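**Thursday, 2 p.m. Coaster and mug layout, Colness table**

Purpose of the entry: to record the arrangement of the mug set and coasters on the gray marble-patterned top, with the pink tray at center. The stock was drawn from the Kudo shelf and is to be returned there. Coasters are kept toward the back of the table. The tray holds whatever mugs are not standing on coasters.

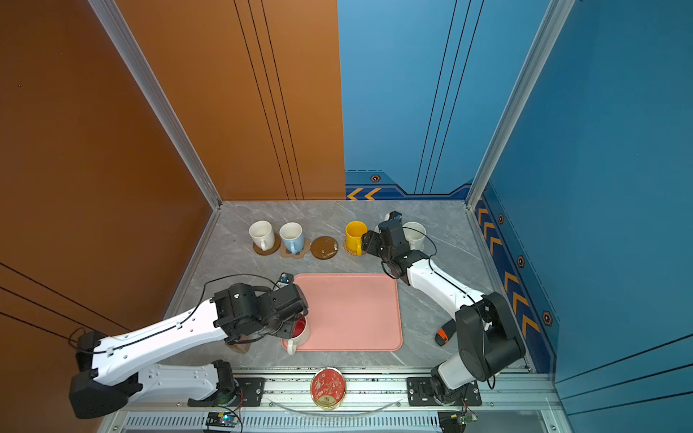
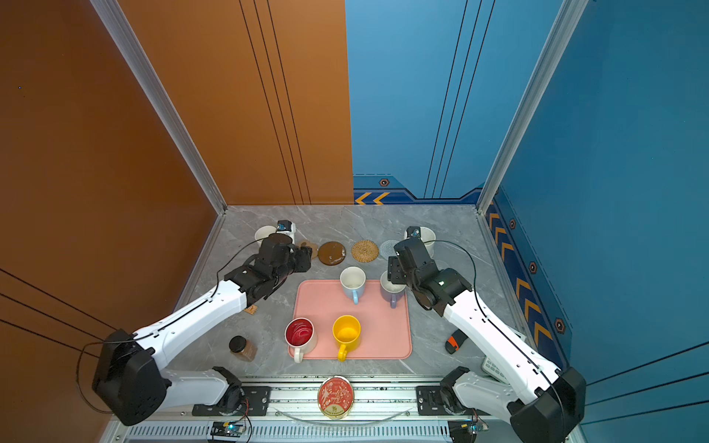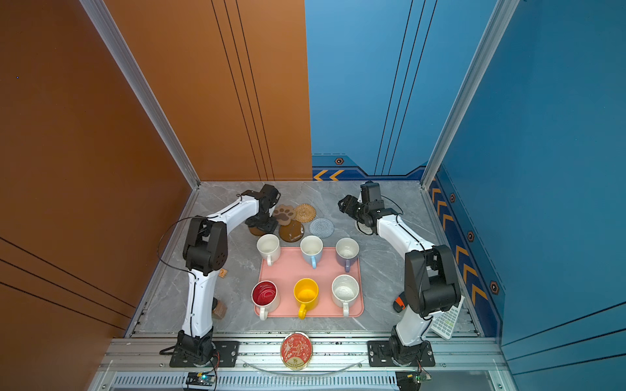 The mugs are of mixed finish, and the inventory sheet should list them by inside and outside color separately. The entry "white mug" has been used for 4 different items and is to be discontinued. The red-interior mug keeps its present line.

Coasters are to be listed by material where this is known. The knitted and woven ones shed fiber and should be shaken out before storage. The glossy brown coaster is to be wiped with a dry cloth only.

Drarnard has quoted 600 for replacement coasters, felt-backed, minimum order 2 boxes. No order has been placed. The Stutix labels remain outstanding; sheet 1,638 stays open until they arrive.

Tray to be washed by hand and stored flat.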